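## Section 2. Planning and Budgeting for a Work Cell

Complete this section before a purchase order is issued. It applies to single-arm cells in laboratories, training rooms and light assembly areas. Installation and commissioning are covered in Sections 3 and 4 of the Galtadum Cell Guide.

The purchasing department should hold one planning file for each cell. Where two or more cells are planned for the same room, complete the steps separately for each and combine only the power and floor drawings.

### 2.1 Before requesting a quotation

1. Write down the task in one paragraph. State what is picked up, where it is placed, and how often the task is repeated in a shift.
2. Record the heaviest part to be handled. Add the weight of the gripper, its bracket and any camera mounted at the wrist. The total is the figure to compare with the rated payload of the arm.
3. Measure the longest reach the task requires, from the planned base position to the far edge of the work zone.
4. List the items that must stay on the table during operation, such as bins, trays and fixtures.
5. Send the completed list to the supplier with the quotation request.

**Note:** Payload ratings are normally stated for the bare wrist flange. A quotation that lists arm and gripper on separate lines will not always state the payload that remains for the part.

### 2.2 Items to include in the budget

Many first budgets cover the arm and controller only. Use the table below as a checklist and enter a price, a supplier and a delivery time for every line. Mark a line "on hand" if the item is already owned and has been inspected.

| Line | Item | Usual source |
|---|---|---|
| A | Arm, controller and teach pendant | Arm supplier |
| B | Gripper, bracket and fittings | Balerent or arm supplier |
| C | Wrist camera and mount | Balerent |
| D | Tables and base mounting | Storkel |
| E | Cable sleeves, clips and floor covers | Storkel |
| F | Electrical work | Site contractor |
| G | Floor and table marking | Site stores |
| H | Risk assessment | Site safety office |
| J | Operator training | Adams |
| K | Spare parts, first year | Arm supplier |

Lines E and G are low in cost but are often left out, and work cannot be released until both are complete. Enter 1,000 dollars as the combined allowance for these two lines until firm prices are received. Any unspent amount may be moved to Line K with the approval of the budget holder.

Line J covers 3 operators per cell. Training for further operators is quoted separately by Adams and should be booked in the same order wherever possible.

### 2.3 Planning the table and floor layout

Draw the layout to scale before selecting tables. The drawing must show the arm base, the full reach of the arm, each work zone, all floor outlets and the route of every cable.

1. Mark the base position on the drawing and draw the reach circle around it.
2. Place the table so that the main work zone falls well within the circle. Avoid zones that can be reached only with the arm fully extended.
3. Mark each work zone on the tabletop with colored tape. Use the same color throughout the room.
4. Mark the floor positions in the same way, so that equipment can be returned to its place after cleaning.
5. Keep supplies and containers that are not part of the task outside the marked zones.
6. Locate the nearest floor outlet. If it lies beneath the table, confirm that it can be reached without moving the table.

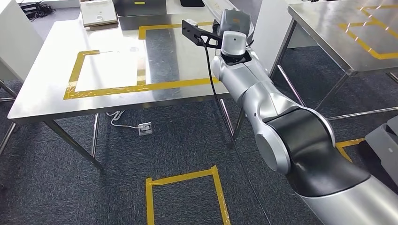
*Figure 2-1. Arm over a stainless-steel table, with work zones and floor positions marked in yellow tape.*

Stainless-steel tables are preferred where surfaces must be wiped down often. When a wrist camera is to be used, the reflectivity of the top must be considered at the budgeting stage. Overhead lights can appear as bright patches on brushed steel, and in Figure 2-1 they show as faint reflections across the metal. Ask the camera supplier whether a matte mat is required inside the work zone. If so, add it to Line D.

**Caution:** Do not order a table on surface size alone. The table must also resist the forces produced when the arm starts and stops. Obtain written confirmation from Storkel that the selected model is suitable for the arm, if the arm is to be mounted on it.

### 2.4 Cables and power

Cable routes must be agreed before Line E is priced. A gripper cable may run along the outside of the arm and down to the floor, as the black cable does in Figure 2-1. Allow enough length for the full range of wrist motion, and plan clips or a sleeve wherever free cable could reach a table edge, a part or a walkway.

1. Measure each cable run along its planned route. Do not measure in a straight line.
2. Add the slack stated by the gripper supplier.
3. Keep power cords apart from signal cables where the room allows.
4. Specify a floor cover for every cord that crosses a walking route.
5. Have the site contractor confirm the outlet rating and the circuit it is on.

**Caution:** Extension cords are not an accepted permanent supply for the controller. If no suitable outlet is within reach, include the cost of a new one under Line F.

### 2.5 Comparing quotations

Request quotations from at least two arm suppliers, using the same task description. Compare the totals for Lines A through K, and do not compare arm prices alone. Record the following for each quotation:

- delivery time, which may be up to 35 working days for grippers with custom brackets
- length and terms of the warranty
- whether software updates are included or charged yearly
- location of the nearest service center
- cost of a replacement wrist module

A trial period is recommended before final acceptance. The standard term in this guide is 168 hours of powered operation with the actual parts. The term should be written into the purchase order, together with the conditions under which the equipment may be returned.

### 2.6 Approval

1. Attach the task description, the completed budget table, the layout drawing and all quotations to the planning file.
2. Obtain the signature of the safety office on Line H.
3. Obtain the signature of the budget holder.
4. Submit the file to purchasing. Files for the current budget year must be received by 10th February.

**Note:** A change of arm model, gripper or table after approval requires a new layout drawing. A change of tape color or container type does not.

Keep the approved file with the cell records. The installer will need the layout drawing and the cable measurements to begin Section 3.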